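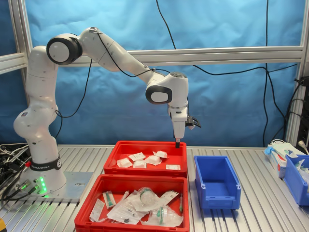 The Arm Was the Easy Line

Friends who run small shops keep asking me what a robot costs, and I keep giving them the same annoying answer: which part? I spent most of June helping a supply outfit in Skavholm plan a kitting bench (sterile packets, syringes, bagged tubing, all the fiddly stuff that gets sorted into sets before it ships), and the arm took one meeting. Everything else took the other eleven emails.

Take the table. We wanted slotted aluminum, so you can bolt a mounting plate anywhere and change your mind later, and oh, did we change our minds! Kuusk quoted us $3586 for the top, the posts and one cross rail. I gasped a little. Then I priced the plain steel bench plus the drilling, and the redrilling, and stopped gasping.

Then there are trays and bins, which sound like pocket change until you start buying them. Red for picking, blue for storage, and please get spares in both colors. We put $400 against that line and I'd go higher next time. Buy a few different depths, too. A gripper that reaches nicely into a shallow tray may hate a deep one, and you want to learn that with a cheap piece of plastic.

The line I fought hardest for was product to practice on. Clear wrappers, paper backs, thin syringes lying every which way – that's the real job, and tidy foam blocks won't teach you a thing about it. Indavar sold us a mixed lot of 100 packages, and my only regret is the size of the order. Wrappers get tired. Ask for double.

Fingertips! Put them on their own line. Futard makes a narrow set I like very much, but the lead time was longer than the one for the arm, and I'd have ordered them first if I'd read the quote properly.

And cables. Ties, clips, longer leads, another power strip, somewhere for it all to go. I never guess high enough.

We also held back nearly $4000 for whatever we'd forgotten. By the second week a good chunk of it was spoken for, mostly by a second set of bins and a better backdrop. The rest is still sitting there, and I'm trying to talk them into more fingertips.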